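From: Afroza Ekanayake
To: ekex-home list
Subject: Re: Sorting drinks cans at the table

Dezső Szénási wrote:
> We are still arguing over containers for the table in the
> Ristitz reading room. I would like something with color so
> people know what goes where. Does anyone have a set they like?
> We have 300 for the whole room, lamps included.

Dezső,

We settled on pink, light blue and lime green, all plain plastic with no writing on them. They stand in a row near the wall, pink at the left and green at the right.

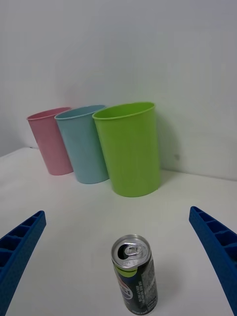
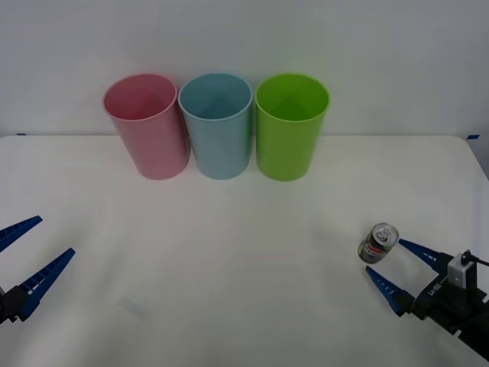

Ekex Newsletter, no. 53, p. 2

Green is for cans here, blue is for bottle caps and pink takes paper scraps. Cans get rinsed first and the tab stays on. If your table is white like ours, wipe it the same evening - cola leaves rings.

I would skip lids. We had them at Flultileck and people left things on top. The shape is wide at the mouth and narrower at the base, so they stack when you need the space.

Tell me in August if you still want a set and I will add yours to our order.

Afroza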